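The Warm Copy

The Records Authority of Jerkeldale maintained two copies of everything it knew. The first, designated the Permanent Copy, resided on disk in the lower hall. The second, designated the Warm Copy, was held in the memory of a cluster named Shetty, from which any entry could be returned to a public counter before the applicant had finished spelling it. Under the Standing Orders the Warm Copy had no legal existence. It was to be regarded as a convenience, and it was to be discarded without ceremony whenever the two copies disagreed.

The Duty Archivist had held the night post for 9 years and had discarded the Warm Copy on a number of occasions. The procedure was brief. A notice was lodged, the partitions were emptied, and Shetty filled again by degrees as the public asked for things. The counters were slow for a morning and the clerks apologized.
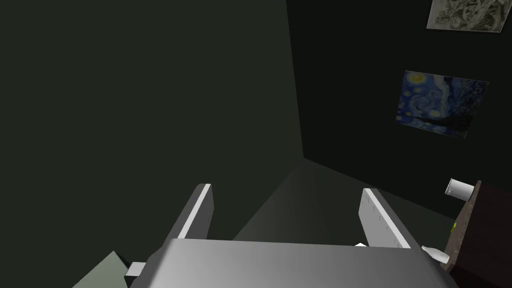
In February the reconciliation report listed 817 entries that were present in the Warm Copy and absent from the Permanent Copy. A discrepancy of this kind was provided for in the Standing Orders, which attributed it to delayed writes and directed that the affected entries be allowed to expire. The Duty Archivist allowed the prescribed interval. The entries did not expire. Each had been read within the interval, and each reading had renewed it.

The Archivist requested the access log from Fleser, the contractor responsible for the grid. Fleser replied in the approved form. The readings had originated at a single counter in the branch office at Nundudis, a town that the Permanent Copy showed as having been closed, its residents relocated and its records merged with those of the district.

It was not within the Archivist's authority to open an entry without cause. Cause was recorded as "verification of contents," and one entry was opened. It was a residential listing for a house on a street by the river, with the colour of the front door noted in a field that the Authority had long since ceased to collect. The last amendment concerned a lemon tree. The second entry, opened under the same cause, was for the neighbouring house.

By the end of the shift the Archivist had opened 285 of them. They comprised the school, the grain office, the hall and most of the north bank. Taken together they formed a town in reasonable order, with its rates paid and its dogs licensed.

A written inquiry was sent to the Nundudis counter. The reply arrived through the internal channel within the hour and bore no officer's designation. It stated that the counter remained open in accordance with its original instructions, that no notice of closure had been received there, and that it was the practice of the office to read the whole of the register aloud each night before locking up. It asked whether the Authority required anything further.

The Archivist considered the reply for some time and then consulted the maintenance schedule. Shetty was to be restarted in full at the close of the week, for the purpose of installing additional memory. The notice had been lodged by day staff and countersigned. After the restart the cluster would hold only what the Permanent Copy could supply.

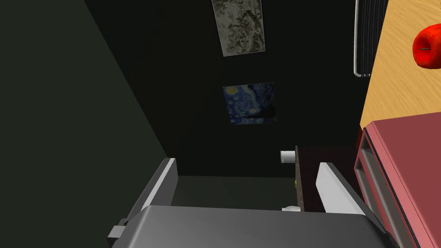 Robot gripper above a narrow gap, computer rendering.

There existed a form for the transfer of entries from the Warm Copy to the Permanent Copy. It had been drafted for use in floods and it accepted no more than 200 entries at a time. It required, against each entry, the name of the living officer who attested to it. The Archivist printed five copies and sharpened a pencil, the pens in the lower hall being reserved for signatures.

The street by the river was entered first, beginning with the house that had the lemon tree. The attestation was completed in the Archivist's own name. At the foot of the first form, in the space for remarks, the Archivist wrote that the counter at Nundudis should be advised of the delay, and that it should please continue reading until it heard otherwise.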